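Gokcombe Workshops
Bench and small equipment check, Room 17, Drukholm building
Quarterly sheet, April
Asset group 3969

Sheet to be filled in at the bench, not afterwards from memory. Mark each line OK, ACTION or N/A and write a comment for anything that isn't a plain OK. Lines marked ACTION stay on the sheet until somebody has signed them off in Skemus. If a line was carried over from January, say so.

Part A. Table and floor

A1. Tabletop level and steady
OK. No rocking at either end. Feet adjusted in January and still holding.

A2. Tabletop surface clean, no burns, chips or lifted edging
OK. White top wiped down before the check. Old pen marks at the wall end have nearly gone. Please use the spray in the cupboard and not the solvent.

A3. Far edge of table, gap to wall
ACTION. Small screws and offcuts of tape are going over the far edge and collecting on the floor behind. Swept out this time. A strip along the edge was asked for in January (carried over).

A4. Floor under and around the table clear
OK after sweeping. See A3.

A5. Walkway at least 90 cm wide on the open side
ACTION. Measured 83 cm at the narrowest point, between the table corner and the shelving. The shelving has crept out since the last check and needs to go back to the marks on the floor. Two people can do it if the bottom shelf is emptied first.

A6. Lighting over table
OK. No flicker. One diffuser is dusty, which doesn't affect the result.

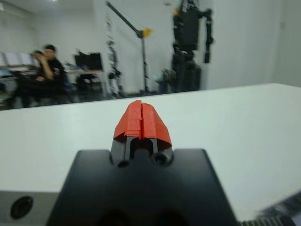

A7. Stools and steps stored when not in use
OK. Two stools hung up. The step is still living in the corridor and should have a place inside the room.

A8. Waste bin emptied, no batteries in general waste
OK. The battery tub was half full. It goes to the collection point when it reaches the line.

Part B. Power and cables

B1. Sockets undamaged, covers fixed
OK. The cover reported loose in January has been refitted by Đorđević Electrical.

B2. Extension leads not daisy-chained
ACTION. One four-way lead was plugged into another under the bench. Separated during the check. Please don't put it back. If there aren't enough outlets, ask for a longer lead with more ways and it will be ordered.

B3. Leads and cables sound, no cuts, kinks or exposed conductor
OK. All run through the hand from end to end. One grey mains lead had a stiff section near the plug and has been withdrawn and cut up.

B4. Cables bundled and kept off the walkway
OK with comment. Black cables are bundled and run down off the near side. The ties are adequate but the bundle shouldn't be pulled tight over the table edge. Leave enough slack for your hand to pass behind it.

B5. Test labels in date on mains items
OK. Two kettle-type leads had lost their labels and were retested.

B6. Isolator reachable and marked
OK. The label was replaced. Nothing to be stacked in front of it, including deliveries.

Part C. Small devices on the table

For this part, take each item in turn. Look at the case, then the fixings, then anything that lights up. Don't open a case for the purposes of this check. If a case needs opening, that is a repair and goes on the other form.

C1. Cases whole, corners not cracked, nothing rattling
OK. The small grey and white tray has a raised rim which tends to collect dust along the inside. Brushed out with a dry brush.

C2. Foil tape lying flat, no loose ends
OK with comment. The foil on the dark box is crinkled but still stuck down. Creases alone are no reason to strip it. Renew it if an edge lifts or if the foil tears, and keep loose foil well away from open terminals. Offcuts go in the lidded tub, because they were being trodden into the corridor.

C3. Screens lit evenly, readable, no cracks
OK. Blue screen comes up bright. Screens must be wiped with the dry cloth only.

C4. Metal plates and brackets, screws present and tight
OK. Each screw tried with the correct driver, hand tight. No thread lock used at this check. The smallest driver in the set has a rounded tip and a replacement has been requested.

C5. Items set down flat and clear of the table edge
ACTION. A hand's width from the edge is the rule. Two items were found closer than that at the start and were moved in. The same comment was made in January, so a line of tape will be put down as a reminder.

C6. Padding and soft tape in good order
OK with comment. Ragged tape edges are acceptable if they are firmly stuck. Anything peeling, sticky on the outside or shedding bits should be replaced. Red tape is running low and one roll is left on the shelf.
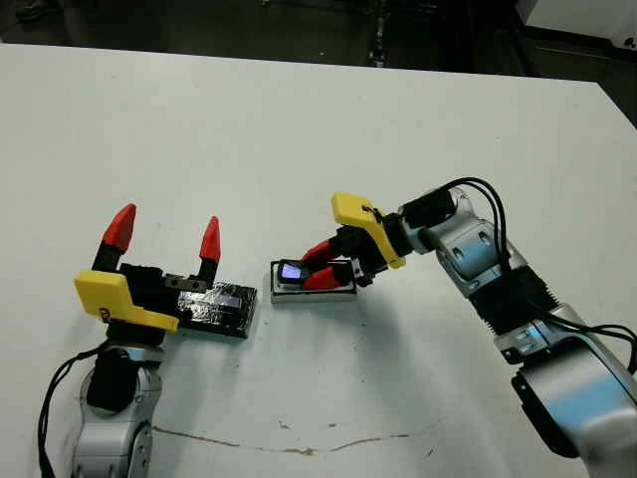 Can a device be left switched on at the table over lunch?
Only if someone else in the room has agreed to keep an eye on it and the item isn't charging. Otherwise switch it off at the item first and then at the socket. Overnight, everything on the table is switched off unless there is a signed card beside it saying what is running and who to ring.

Part D. People and housekeeping

D1. Eye protection available, lenses clear
OK. Three pairs in the rack. One scratched pair thrown away.

D2. First aid box complete and in date
ACTION. Plasters low, eye wash expires this summer. Both to be reordered together.

D3. Fire extinguisher in place, pin and tag intact, gauge in the green
OK. Bracket firm. Access clear.

D4. Exit route clear to outside door
OK. The delivery cage was in the lobby on arrival and was moved before the check began. It is allowed there for ten minutes while unloading and no longer.

D5. Food and drink kept off the table
OK. Ring mark from a mug found near the socket end and cleaned. The window sill doesn't count as part of the table, but lidded cups please.

D6. Emergency numbers displayed and correct
ACTION. The site number changed in March and the old one is still on the card by the door. Corrected in ink. Printed card to follow.

Actions carried to the next sheet

A3 edging strip at far side of table. Waiting on a price.
A5 shelving back to floor marks. To be done before anything else is stored on it.
B2 longer lead, only if requested.
C5 tape line on the tabletop.
D2 plasters and eye wash.
D6 printed number card.

Notes for whoever does the July check

Bring a tape measure, as the one in the room has lost its first few centimetres. Start with the walkway before people arrive and put bags down. Part C takes the longest and is better done in the morning, when the items are in their usual places. The Skemus entry for this room still shows the old table dimensions; a correction has been sent in but check that it has gone through before copying the form.

Blank copies are in the top drawer of the grey cabinet in the corridor.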